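Projekte > Vedeck > Küchenaufgaben > README

# README: Vedeck-Küchensatz, oder was der Roboter uns in der Teeküche abnimmt

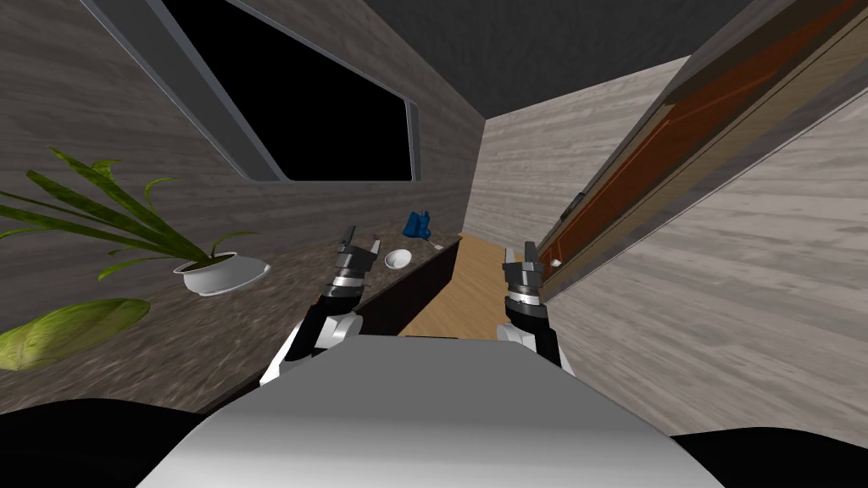 Plillach, im Dezember

von Aparecida Quintana

Hallo und willkommen im Ordner! Ich betreue bei Paiva die Gemeinschaftsküche und seit dem Herbst eben auch diesen Datensatz - hätte ich mir früher auch nicht träumen lassen. Drin liegen 1227 simulierte Durchläufe mit einem zweiarmigen Roboter, alle gerendert, kein einziges echtes Foto. Zwei Greifer mit je zwei Fingern, eine lange dunkel gesprenkelte Arbeitsplatte, eine kleine weiße Schüssel, eine Topfpflanze und hinten rechts die Tür.

## Worum es geht

Wegräumen, abstellen, wieder von vorn. Bei uns machen das fünf Leute im Wechsel, und der Plan ist, dass Numotent (so heißt unsere Steuerung) die Spätrunde übernimmt. Ich finde das gut, meine Knie auch! Aber die Spätrunde war immer die ruhige Schicht, in der man mal reden konnte, und die fehlt dann einigen. Das steht jetzt auch im Schichtkonzept, ich habe lange genug gequengelt.

## Was drin ist

- `train/`: 1212 Durchläufe
- `test/`: 15 Durchläufe, bitte nicht zum Üben nehmen
- `notizen/`: Kommentare aus dem Team, ungeglättet

Ein Durchlauf hat höchstens 600 Schritte, danach wird abgebrochen und als Fehlversuch gespeichert.

## Bekannte Macken

Das Fenster ist in der Simulation einfach schwarz, Tageslicht lernt man damit also nicht. Die Türklinke ist klein und dunkel - wer Türen öffnen will, sollte eigene Daten dazunehmen. Fragen gern direkt an mich, vormittags bin ich am besten zu erreichen.

5 Kommentare | 15 Mal geteilt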